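Can a robot tidy your room yet?

Not all of it. Robots in factories have done the same job over and over for years. A home is harder, as nothing stays where it was. To pick up one bowl, a robot must find the rim, close its fingers and not squeeze too hard.

A table with a bowl and a lamp on it:
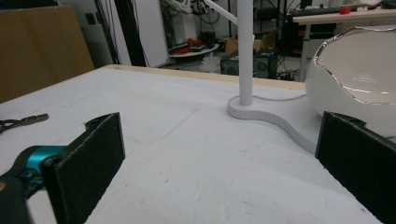
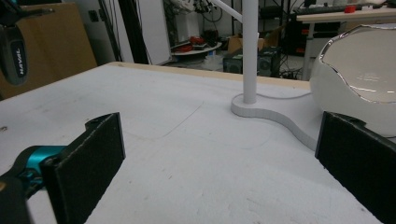 Mafalda Quintela wrote to us that her dishwasher is a robot already, and it never needed fingers. She has a point, but it can't load itself. Loading is the part machines still find slow.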